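The second pair of hands
A conversation with the technician who looks after the grippers at Fullbridge

At Fullbridge the working day of a hand-held gripper begins on a shelf. There are two shelves, to be exact: one for the tools which are ready and one for the tools which are not. The technician who looks after them comes in before everybody else, puts on a cardigan and takes the first one down from the wrong shelf.

She has asked me not to print her name. "The tools have numbers, I can also have a number," she says, and she offers me 2102, the number of the gripper she is holding. It came back on Wednesday with a note tied to it. The note says only "sticky", and she reads it to me in the voice of a doctor who has received a bad letter from another doctor.

The tools are used in pairs, one for each hand, and the tasks are small household ones: sorting, picking up, laying down on a plate. What the person does with the two tools is later used for teaching an arm to do the same. She is not much interested in the arm. Her interest ends, she says, at the point where the finger touches the thing.

I asked her what "sticky" means.

"It can mean four different illnesses. It can be that the joint is dirty. It can be that the pin is tight. It can be that the pad is dirty, and then it is the ball which sticks and not the tool at all. Or it can be that the person was tired. So I must begin from the beginning every time, also when I think I know."

The beginning is always the same. She holds the tool upright, opens it fully and lets it close slowly under her thumb, with her eyes turned away. She says that looking disturbs the feeling. If the two sides do not move together she can feel it in the palm before she can see it. The linkages on the left and on the right are a mirror of each other, and when one of them is slower the fingertips do not meet in the middle. The object is then pushed a little to one side at every grasp. For a block it makes no difference. For a ball it is a disaster, for the ball rolls.

"People say to me, it is half a millimetre, what do you want. I want that it is zero."

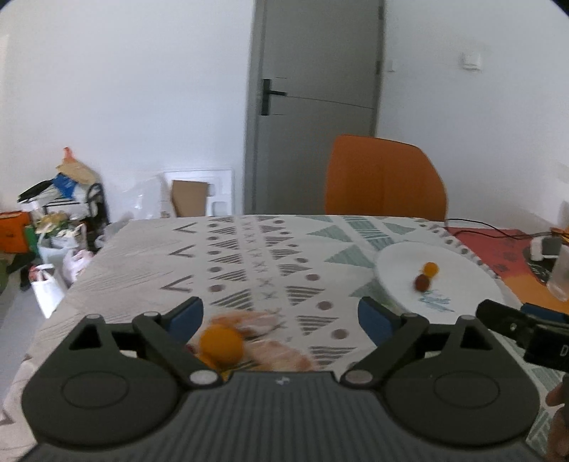

She is strict about balls in general. They are the hardest test for a pair of pads, and she would like every new operator to begin with them, but the planning is not made by her. A ball touches each pad in a very small place. If this place is greasy, or polished by use, the ball turns or jumps away, and the operator begins to squeeze harder without noticing it. After one hour of squeezing harder the joints have more play than they had in the morning. So a dirty pad, which costs nothing to clean, becomes a worn joint, which costs her an afternoon.

The cleaning itself is very plain. She uses warm water with one drop of washing-up liquid, a cloth that leaves no threads, and then a second cloth with only water. She does not use alcohol on the pads any more. In the first months she did, and they became hard and shiny at the edges. The ribs on the body she cleans with a soft brush, always along the ribs and never across.

"Crumbs go in there. Sugar goes in there. Once I found a piece of noodle which was so dry that I thought it was a broken part, and I was looking in the drawings to see where it belongs."

What is behind the ribs she opens only when she has to. Inside there is a small quantity of grease, and every opening is a chance for dust to come in. She opens a tool every 30 sessions, or sooner if the thumb test is bad. The interval was longer in the beginning. She shortened it after tool 1666 stopped in the middle of a morning with its fingers closed, and the operator had to pull out a plastic spoon with some force. She still keeps the spoon, in the drawer with the spare pins.

The spare pins are a subject by themselves. Fullbridge bought its first tools through a supplier called Husar, and the pins that came with them were, in her words, correct but not friendly. They had a sharp edge at the end, and when they were pressed in they took away a very thin curl of material from the hole. After the third replacement the hole was not round. Now she orders from Aris, who put a small chamfer on the end of each pin, and she checks every one with a fingernail before it goes into the drawer.

"It is a childish method. But my fingernail has refused eleven pins this year, and the measuring tool has refused none of them."

How does she change one? She shows me on 2102, although its pins are fine and she does it slowly and, I think, a little against her will. The tool lies on its side on a folded towel. There is a small wooden block under the linkage with a hole in it for the pin to fall into. She supports the joint exactly under the pin, gives two light taps, and it is out. The new one goes in from the same side with one drop of thin oil. Then comes a part that she considers the most important of the whole repair: she puts the tool down and makes tea. A joint that has just been closed always feels a bit stiff, and if you test it directly you are tempted to correct it. After the tea it has usually settled and there is nothing to correct.

The pads are changed more often than the pins. They are glued, and she peels them from the tip towards the root, with patience, so that no old glue stays in the corner. When glue remains there, the new pad stands a little proud at one end and the fingers close like a door in an old house, first at one corner and then at the rest. She always changes both pads of one tool on the same day. A new pad against an old one is worse than two old ones – the new one holds, the old one lets slip, and the object turns in the grip.

I wanted to know if she also thinks about the second tool of the pair. She looked at me as if I had asked whether one should tie both shoes.

"The pair is the machine. One tool alone is only a half. When the operator has a good one in the right hand and a tired one in the left, he gives all the work to the right. You see it later in the recordings, the left hand is just standing there like a guest. So if one comes back to me, I ask for the other also."

This is written nowhere in the official procedure, which was prepared by an outside office, Grandamix, and which lies in a blue folder on the window sill. She speaks about the folder politely. It has good drawings, she says. It explains how to store the tools with the fingers open, so that the pads do not press on each other during the night, and she agrees with this and does it. But it also says that a tool shall be tested with the calibration block only, and there she goes her own way. After the block she takes a table tennis ball, then a grape, then a sock rolled together.

The grape has to survive. The sock has to be picked up from the table at the first attempt, and this is harder than it sounds. A soft thing gives no clear resistance, and a joint with play in it closes partly on the fabric and partly on air. With the grape she looks for marks on the skin. If there is a mark on one side only, the two fingers do not share the force and she goes back to the pins.

For the setting-up before a session she has a card, which she wrote herself and which hangs on the inside of the cupboard door. I copied it with her permission:

Both tools open fully, both close fully.
Pads clean, no shine.
No pin standing out on any side.
Screws by hand, not by machine.
Lens wiped last, after everything else.
Ask the operator which hand felt wrong last time.

The last line she added in May. Operators do not like to complain, she explains, and a general question like "is everything all right" always gets the answer yes. When she began to ask about the hand, the answers became different. One operator told her that his left one "felt like a spoon". She had no idea what it meant, but she opened the tool and there was a pin that had moved outwards by the thickness of a paper.

And the line about screws? She sighs. In an earlier time somebody used an electric screwdriver on the fingertip arms, with good intentions, and for 3 weeks she had arms coming back with damaged threads. The electric screwdriver still exists in the building. It does not live in her cupboard.

I asked at the end what she would change if she could change one thing, and I expected something about budget. She thought about it for a long time, with the tool on her knees. Then she said that she would like the washing-up liquid to be without perfume. The lemon one leaves a thin film, which is hard to see, and she has to wipe three times where twice should be enough. She has asked for the other kind already.

Meanwhile the illness of 2102 had been found. It was the pads. Something sweet had dried on them, in a line close to the tip, and under the warm cloth it came away in a minute. She closed the tool under her thumb once more, looking out of the window, and listened. Then she untied the note, wrote "was jam" on the back, and carried the tool over to the other shelf.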